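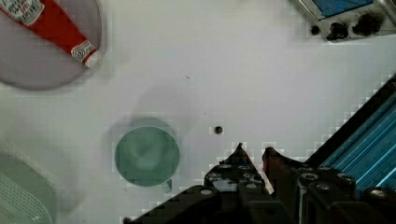

The Illska table set is a collection of short recordings and stills of everyday tableware being put out, moved and cleared on one white table. It was put together over a single November by Sabina Kollár and Rokeya Patwary, as part of the Morberg household objects work. Layouts range from a single dish to a full setting for two, and plenty of them sit somewhere in between, like a green cup standing by itself with a ketchup bottle laid across a grey plate. Nothing was styled. If a bottle was put down on a plate, it stayed there until the next layout.

Home Objects Layouts Download Changes Contact

## Contents

The release holds 2,470 clips in 59 layouts. A layout is one starting arrangement of objects on the table. Each has its own folder, with a plain text note listing what was put out and what the clips in that folder were meant to cover.

```
illska-table/
 layouts/
 001/
 clips/
 stills/
 note.txt
 objects.csv
 splits/
 CHANGES.md
```

Stills are taken from the clips and are not retouched. Colour was left as recorded, so greys can lean a little purple and the pale greens shift between morning and afternoon folders.

## Objects

`objects.csv` has one row per object, with a short name, a colour word and a category. The categories are:

- cups and mugs
- plates
- bowls
- bottles
- cutlery
- cloths

Colour words are deliberately plain. We use "green" and "grey" and leave it at that. An earlier draft had sage, mint and seafoam as separate entries, and the two of us couldn't agree on which cup was which.

Most of the tableware came from Rokeya's kitchen or a charity shop. Bottles were rinsed out and their lids put back on before use. Food was left out of the set altogether.

## Tasks

There are 11 task names in the notes. The common ones are `cup_to_plate`, `bottle_upright`, `clear_plate` and `stack_bowls`. The rest are listed at the bottom of `CHANGES.md` with the dates they were added.

`clear_plate` means the plate ends up with nothing on it. It doesn't matter where the object goes, provided it is still on the table. `bottle_upright` starts from a bottle lying on its side, either on the tabletop or on a plate. A bottle leaning against a bowl counts as lying down.

Cup handles point whichever way they were left. We didn't turn them to a standard position, and anyone who needs the handle direction will have to label it themselves.

## Splits

The files in `splits/` divide the set by layout, so clips from one folder never land in two splits. The test split contains 5 layouts with objects that don't appear in training. If you make your own split by clip, expect better numbers than ours.

## Known problems

- Two of the bowls have the same short name in `objects.csv`. The Caldeira bowl is the deeper one.
- Shadows on the tabletop can be soft and wide, particularly beside cups. The automatic masks sometimes include them as part of the object.
- Small marks and screw holes in the table were picked up as objects by the first pass of labelling. Most have been removed by hand. Please report any that are left.
- Partial objects at the picture border have a label only if a fair amount of them is showing. We judged this by eye.

## Using the set

Masks and notes can be read with the Fustora loader or any ordinary script. You are free to use the set for teaching and research. Please credit Kollár and Patwary and give the version from the first line of `CHANGES.md`.

Corrections to labels are welcome, preferably as a list of folder numbers with the object name beside each. Sabina looks after the object list and Rokeya looks after the layout notes.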